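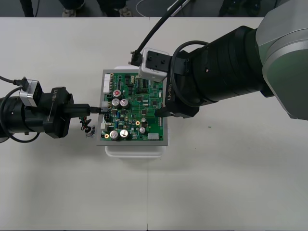 Robot arm holding a connector plug at the edge of a green circuit board

Does the "70 percent of scientists are believers" figure hold up?

Nokuthula Nkuna
Posted June 1, 2025

I go to a monthly discussion evening on science and faith, and we've been given a booklet to read before the July meeting. It's called Shezi, it's put out by a small outfit named Woltitz, and the whole first chapter leans on one number: 70 percent of working scientists "acknowledge a higher power." The author then says the supposed war between science and religion was made up by journalists and a handful of loud atheists.

I have no particular dog in this fight. I was raised in a church, drifted off, and I still like the singing. But a number that round makes me itch. The footnote says "Nurnlow survey" and gives neither a year nor a page. I found a summary of the survey on somebody's blog. It says the response rate was 30 percent and that "scientists" included anyone with a degree in a science, engineering, or health subject. So my dentist is in there, I suppose.

When I brought this up at the last meeting I was told I was nitpicking, and that "every study has limitations." Am I nitpicking? And if the figure is weak, does it hurt the argument or just the chapter? I'd like to say something in July that doesn't sound like I'm picking a fight with people who bring cake.

Kgomotso Du Plessis

You aren't nitpicking. Go after three separate things and keep them separate, or the reply will be the "limitations" line again.

Start with who was asked. "Working scientists" and "people with a science degree" are different crowds. Plenty of people with a chemistry degree sell houses. If the booklet says one and the survey measured the other, the sentence in the booklet is wrong even if the survey was done beautifully. I'd open with this one at your meeting. It needs no statistics, and the author can't wave it away.

Next, who answered. A 30 percent response isn't shameful, lots of mail surveys do worse. What matters is whether the people who answered differ from the people who didn't. With religion I'd expect they do. Someone who cares a lot, either way, fills in the form. Someone who never thinks about it throws it out. You can't tell from the rate alone which way that pushes the result, so be careful not to claim it must be too high. It might be too low. You just don't know, and the booklet doesn't either.

Last, the wording, and this is where I'd expect the real trouble. "A higher power" can mean the God of your old church, or a feeling people get looking at the night sky, or the laws of physics with a capital L. Try to get hold of the actual questionnaire. If there was one box for "God" and another for "some higher power or spirit" and the booklet has added them together, then you have your answer. I have seen a figure of 40 turn into something much grander that way in a parish newsletter, and no one had lied exactly. They had added up boxes.

As for whether it hurts the argument: what argument? How many scientists believe in God tells you about scientists. It doesn't tell you if God exists, and it doesn't tell you if the two subjects conflict. People hold clashing ideas all the time. The opposite booklet, the one saying scientists are nearly all atheists and therefore religion is finished, makes the same mistake and I'd be just as rude about it.

The "made up by journalists" bit is a historical claim and needs historical evidence. A poll can't supply it.

Bongani Mnguni

Surveys can be made to say anything. My uncle was an engineer for 27 years and prayed every morning, never had a problem with it. I would ignore the booklet and ask some scientists yourself.

Kgomotso Du Plessis

With respect to your uncle, asking a few scientists yourself is the same survey with a smaller sample and a friendlier interviewer.

Higinio Tlapale

Mostly agree with Kgomotso, though I think she lets the booklet off too lightly on the missing year. Attitudes on this shift, and they differ a great deal by country and by field. An undated figure with no country attached isn't a weak fact, it's barely a fact. Was it one nation? Did biologists and physicists come out the same? If the summary you found doesn't say, I wouldn't trust the blog either. You've got a booklet citing a survey and a blog describing a survey, and as far as I can tell from your post no one in the room has read the survey.

So for July I'd keep it very plain: "Has anybody seen the original?" Write to Woltitz and ask for the full reference before then. If they send it, read the question wording first and the headline last. If they don't reply, say so at the meeting and leave it there.

And take a slice of the cake before you raise it – people are slower to offer it afterward.

Nokuthula Nkuna

Thanks, all. I've written to Woltitz. So far I've had an automatic reply and a discount code for the sequel.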